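Datasets / Manipulation / Seka Tabletop / README

# Seka Tabletop: Simulated Bimanual Rearrangement under Camera Tilt

Data card, second release, prepared by the Drillthorpe manipulation group. Contact: Evanthia Lambrakis (data), Iraklis Balaskas (simulator and baselines).
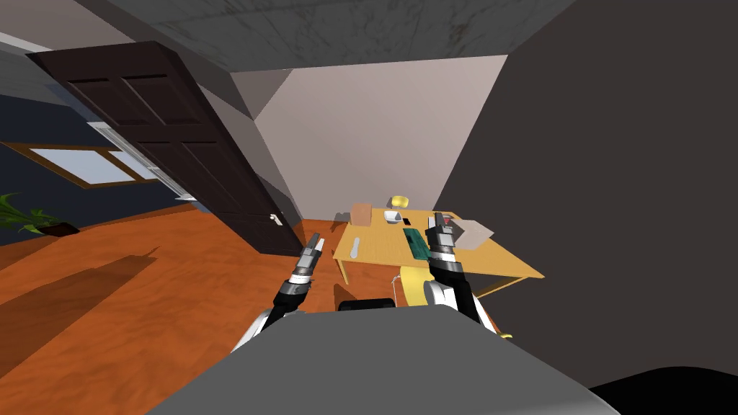

## Summary

Seka Tabletop is a collection of simulated episodes in which a two-armed robot rearranges household objects on a table. It was assembled to study one question: how far a visuomotor policy degrades when the head camera is rolled away from the horizontal, and whether randomizing the roll during training restores performance. The release contains 1,000 episodes across 14 instruction templates. All observations are rendered. No data from physical robots is included.

## Scene content

Each episode takes place in a furnished room with a table, at least one seat and a set of small items. The items are drawn from a common pool of kitchenware, packaging and stationery, including bowls, trays, spoons, cardboard boxes and flat sheets. Wall colours, flooring, lighting direction and background furnishings are sampled independently of the instruction. Objects not named in the instruction are retained as distractors, and a sheet may overhang the table edge at the start of an episode.

Both arms carry two-fingered grippers. The torso and arms remain in the head camera view and are not masked. Users who wish to train on masked observations should apply the segmentation channel supplied with each episode.

## Camera tilt protocol

Roll is sampled once per episode and held constant until termination. The training split draws from a uniform distribution up to 35 degrees in either direction. A level-camera split, generated from identical seeds, is provided for comparison. Camera position and field of view are the same in both. Roll values are stored in the episode header and are withheld from the policy in all reported experiments.

## Baseline results

Two policies of identical architecture were trained with the Jia toolkit, one on the level split and one on the tilted split. Both were evaluated on held-out tilted episodes.

- Trained on tilted views: 78 per cent task success
- Trained on level views: 35 per cent task success

Failures of the level-trained policy were concentrated in the approach phase, where the gripper was displaced laterally from the target. Grasp failures after a correct approach occurred at similar rates for both policies. The authors interpret this as an error in spatial reference, although the present experiments do not exclude a contribution from changes in apparent shading.

## Known limitations

Thin items are over-represented among failed grasps, and contact behaviour for flat sheets should be treated with caution. The sheets are modelled as rigid bodies. Pitch was not varied. Success is assessed from final object poses, so an episode in which an item is dropped and comes to rest within tolerance is recorded as successful.

## Access and citation

The collection is distributed through the Sotstead data centre under a non-commercial research licence. Publications should cite the release number and state which split was used. Corrections are listed in the changelog; the February entry replaces the joint-limit file and supersedes all earlier copies.

## Comments

**mwhitlock:** Is the roll sign convention clockwise-positive as seen from the camera? The header file and the loader docs seem to disagree.

**I. Balaskas:** Clockwise-positive, looking along the optical axis. The loader documentation is incorrect and will be amended.

**tarn_k:** Would you consider releasing the level-trained checkpoint as well? We would like to run it at intermediate angles before retraining anything.

**E. Lambrakis:** The checkpoint is available on written request to the data contact. Please include your licence reference.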